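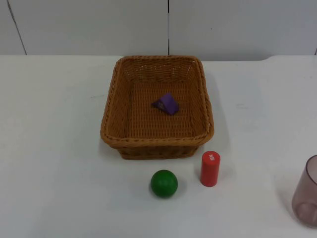
Woven basket, with wedge, ball, cylinder and cup

To: Olemar Toy Library Network, member libraries list
From: Olemar network office
Subject: Re: Proposed changes to shared loans, levy and incomplete returns

Dear member libraries,

The network office acknowledges the message from the Gisler branch, which is reproduced in full at the end of this email. The submissions received on the draft shared loans policy have now been considered, and the office is able to advise of the position that will go to the June general meeting.

Shared loans

The draft proposed that any financial family member of one branch be entitled to borrow from any other branch in the network on presentation of a current card. This proposal will proceed. Branches will retain the right to restrict ride-on toys, jumping castles and party hire packs to their own members. A list of restricted items must be displayed at the loans desk and entered in Steltero, so that a family travelling from another town can check before making the trip.

A cross-branch loan will run for the same period as a local loan. It must be returned to the branch that issued it. The office considered a courier arrangement between branches and obtained a quote, but the cost could not be justified on the current volume of loans. Branches that already carry returns for one another informally may continue to do so, provided the item remains on the borrower's card until the owning branch has checked it in.

Catalogue

The merged catalogue stands at 1,313 records. A good many of these are duplicates arising from the transfer of the old card system, and several branches have entered the same puzzle under the manufacturer's title and again under a local nickname. Branches are asked not to delete duplicates themselves. Please mark the record "query" in Steltero and leave the merging to the office, as a deleted record takes its loan history with it and the history cannot be recovered from our end.

The replacement cost field should show the current retail price of a comparable item, including GST. Where a toy was donated or made locally and no retail equivalent exists, the branch may enter a value agreed at its own meeting. A blank field is treated by the system as zero and will produce a replacement invoice for nothing.

Network levy

The levy for the coming year is proposed at $240 per branch, payable by direct deposit in a single amount or in 2 equal instalments. It covers the Steltero subscription, the network's public liability policy and a contribution to the annual training day at the Husar Centre. Branches with a separate insurance arrangement through their local council should send a certificate of currency to the office before the meeting. An adjustment can then be made to the invoice.

The office recognises that the levy falls more heavily on small branches. A sliding scale based on family memberships was modelled at the request of two branches and will be tabled for discussion. Members should note that under the rules a change to the basis of the levy requires a special resolution, and could not take effect until the following year.

Incomplete returns

Submissions on this section were numerous and did not agree with one another. The draft provided that an item returned with a part missing would be held off the shelf for 90 days, after which the branch could charge the borrower the cost of the part, or of the whole item where the part could not be bought separately. Most branches accepted the holding period. Opinion divided over whether any charge should be compulsory. 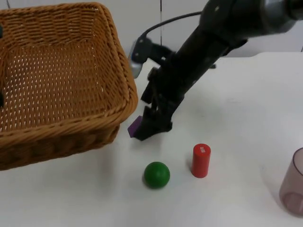 One member library objected that a fixed charge would drive away the very families for whom toy libraries were established, and asked that each branch be left to decide for itself whether a missing block or game piece was worth an invoice. The same submission pointed out that many parts are found under a couch well after the borrower has given up looking, and that a family who has already been charged has little incentive to bring them in.

The office accepts the force of these comments. The revised wording makes the charge discretionary and requires a refund in full where the part is returned within the holding period. It also introduces a category of "complete enough to lend", under which a branch may reissue an item with a part missing, provided that the item can still be used for its purpose, that the loss does not make it unsafe, and that the shortage is recorded on the contents label. The next borrower must not be held responsible for a shortage recorded before the loan began.

Contents labels should be fixed to the bag, box or basket in which the item is lent, and the wording should match the parts list in Steltero. Branches have asked whether photographs are required for each record. They are encouraged for sets with many parts, but will not be compulsory.

Cleaning and quarantine

No change is proposed to the cleaning schedule. Items returned from a household with gastro or another notifiable illness should continue to be bagged separately and dealt with under the existing procedure. Soft toys and dress-ups that cannot be machine washed should not be accepted as donations. The office has been asked for a standard form of words for declining donations politely, and will circulate one with the meeting papers.

Meeting arrangements

The general meeting will be held at the Husar Centre at 10.30 am, with morning tea from 10 am. Each financial branch has one vote. Proxy forms must be signed by an office bearer of the branch and may be emailed or handed in at the door. Parking behind the centre is shared with the netball courts, and members are advised to allow extra time. A supervised play area will be available in the side room. Please advise the office of the ages of any children attending and of any allergies.

Amendments to the revised policy should be submitted in writing and should identify the clause concerned. The office will not be able to draft amendments from the floor.

Yours faithfully,
Network office
Olemar Toy Library Network

----- Original message -----
From: Gisler branch
To: Olemar Toy Library Network, member libraries list
Subject: Proposed changes to shared loans, levy and incomplete returns

Dear network office,

The Gisler branch has considered the draft policy and wishes to raise the following matters.

The branch supports shared loans in principle. We seek clarification as to which branch carries the loss if an item lent to a visiting member is never returned. Our reading of the draft is that the owning branch does, and we would ask for this to be stated plainly.

In relation to the levy, the branch requests that instalments be permitted. Our membership renewals fall mostly after the summer holidays, and a single payment in the middle of the year is difficult to meet.

The branch also requests that the revised policy be circulated with the changes marked, as members found it hard to compare the draft with the current rules.

Regards,
Gisler branch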